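## Setting the travel speed before the pin-and-gear routine

Do this after the arm is bolted down and homed, and before you teach any pick points. The Caltalness bench at the back of the workshop is already drilled for the base plate. Allow an hour.

1. Lay out the green work surface and smooth it flat by hand.
2. Put one metal pin and one blue gear near the right side, with clear space between them.
3. Open the Prekwood config file and set `travel_speed` to 200 and `approach_speed` to 10.
4. Set `hover_height` to 5. Units are centimetres.
5. Run the hover test with the jaws open. Keep a hand near the stop button.

The hover test sends the gripper across the work area at full travel speed and never lowers it. It should pass over without contacting either part.

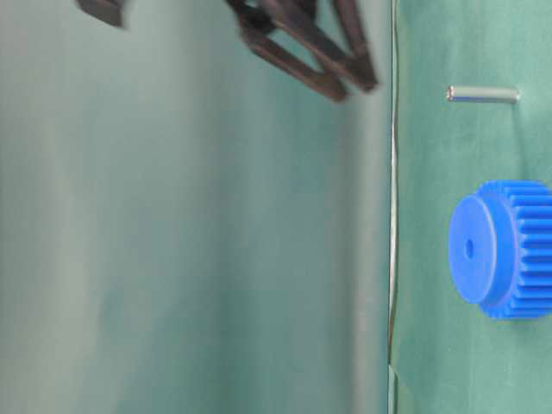
*Gripper on the move, with the pin and the blue gear on the green surface.*

If the arm shakes at the end of a pass, drop `travel_speed` in small steps and run the test again. Shiela Agbayani found that a loose elbow bolt gives the same symptom, so check that first.

Once the pass is steady, teach the pin position, then the gear. Teach the gear by its hub face - the teeth make a poor reference. Save each point twice, once at hover height and once at grip height.

Run 2 full cycles at approach speed before going back to travel speed. Write the final values in the logbook under your own name and leave Eilif Grønli's defaults in the file, commented out.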